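The Zakier Street Raffle

My aunt left me her half of a raffle ticket, and I'm going to tell you how that went, because my cousin Montes tells it wrong at every birthday.

The other half belonged to Anayeli Manríquez, who lived two doors down from my aunt on Zakier Street and hadn't spoken to her in 37 years. Same hallway in elementary school, same church, same bus stop every morning at ten to seven, and not a word. They'd gone in on a ticket together when they were young and broke and best friends (fifty cents each!), the grand prize was a car, and they fought so hard over who would get to drive it that they tore the thing right down the middle. Then somebody from Plurnby won the car anyway. You'd think that would have been the end of it.

So my aunt passes, and in the coffee can with her buttons and her good scissors there's an envelope with my name on it, and inside is half a ticket, number 18 and then the rip. On the envelope she'd written, "Take this to her. Not before Easter." I have no idea why not before Easter. I waited until April and then I waited two more weeks after that because I'm a coward, and finally on a Saturday I put on a decent blouse and walked over with a lemon cake.

I should say I was scared of Anayeli Manríquez my whole childhood. She had a gate that screamed when you opened it and a little brown dog named Tumum who bit my brother on the ankle, and when my mother went over to complain, she said my brother's ankle had been in the yard. I mean, it had.

The gate still screamed. She opened the door before I got to the steps and looked at the cake first and then at me.

"You're Rosa's," she said.

I said I was her niece, and she said she knew what I was, and was that lemon. I told her it was. She let me in.

I'd never been inside. It was the same house as my aunt's, exactly the same, only flipped, so I kept turning the wrong way for the kitchen. She had the same yellow clock! I stood there staring at it and she told me they'd bought them together at the hardware store, two for five dollars, and hers ran slow. My aunt's ran fast. I grew up being early for everything on account of that clock. 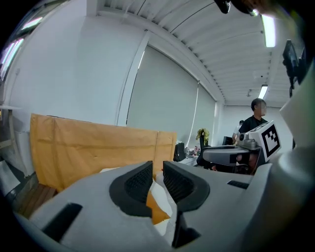
Orange and white, crumpled.

I had a whole speech ready about forgiveness and how life is short. I'd practiced it in the shower. What came out was, "She kept this," and I put the envelope down on the table next to the cake and pushed it across like I was paying a bill.

She didn't touch it for a long time. She cut the cake. She gave me a piece much bigger than hers and ate all of hers before she said anything, and I ate mine too fast and got crumbs down the decent blouse.

"She was a terrible driver," she said. "You know that? She would have killed us both before Christmas."

Well, I did know that. My aunt once drove my uncle's truck up onto the porch of the post office, and she was aiming for the street. I told her about it, and she already knew about it, of course, she'd watched it from across the road with her groceries in her arms. She knew about everything. She knew about my aunt's knee, and the winter the pipes froze, and that I'd dropped out of nursing school and gone back. She asked how that was going. I said I had one semester left and she nodded like she'd been keeping an eye on it personally.

Then she got up and went down the hall, and I heard drawers. Lots of drawers. The dog (not Tumum, a different one, but just as rude) sat on my foot and growled the entire time she was gone.

She came back with a Bible, a big one with a zipper, and out of the back of it she took her half. It was flat as anything. She laid it down by my aunt's and slid them together with one finger until the edges met, and there it was, 1,887. She'd put her half on the left, though, which made it 8718 until she switched them, and she swore in a way I didn't expect from a person holding a Bible.

I asked her if they'd ever looked up how close they came. She gave me a look.

"The car was 1,273," she said. "We weren't anywhere near it."

And then she started laughing, and it was my aunt's laugh. The very same one, with the wheeze at the end. I don't know which of them had it first. I started crying and she passed me a dish towel and told me to quit it, there was more cake.

I stayed until dark. She wouldn't give me the ticket and I wouldn't have taken it. When I left she walked me out as far as the gate and asked what was going to happen to the other clock, the fast one, and I said nothing had been decided.

"Bring it Saturday," she said. "And bring your own dog, if you have one. This one needs to learn."

I don't have a dog. I brought the clock.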